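Tea, and where it all lives

Quick one, kettle's on and I've got to be out the door by 3.

So. The tea situation. Anyone who has stayed here knows the cupboard next to the cooker, the one you open with a hand held underneath to catch whatever falls. Half boxes, a tin from Lovosley with one sad bag of nettle, the paper bag of loose stuff Raili brought back and I never labelled. Had it all out on the worktop last night and counted, because Hanne bet me it was over two hundred. 201 bags. She is unbearable now.

Threw out the really old ones. Some of the peppermint smelt of nothing, some of the chamomile smelt of the peppermint. Gone. Also three empty boxes. Why do I put empty boxes back.

The wooden box is the new plan. Lid with a glass panel so you can see what's left without opening it, which I like more than I expected to. Dividers inside, all the same size. Wiped it out, gave it a good airing becuase new wood does get into the tea if you're not careful (learned that with the spice rack).

Still deciding what goes where. Breakfast tea gets two squares, no argument. Earl Grey, green, rooibos for Marjatta, peppermint, something fruity for the kids. Decaf at the back. That leaves one and I want it for ginger, but the ginger ones come in those wide envelopes and I dont think they'll stand up. Might fold them. Might just drink them.

The rest goes in a jar on the top shelf and I'm not buying any more until August. Kalevi, that means you as well, stop bringing me fennel.

Right, coat.

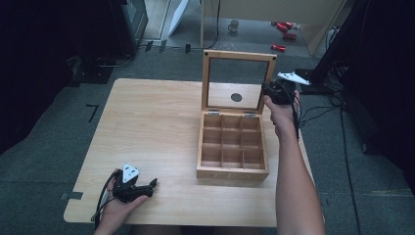

Tea box with the lid up, nine squares to fill.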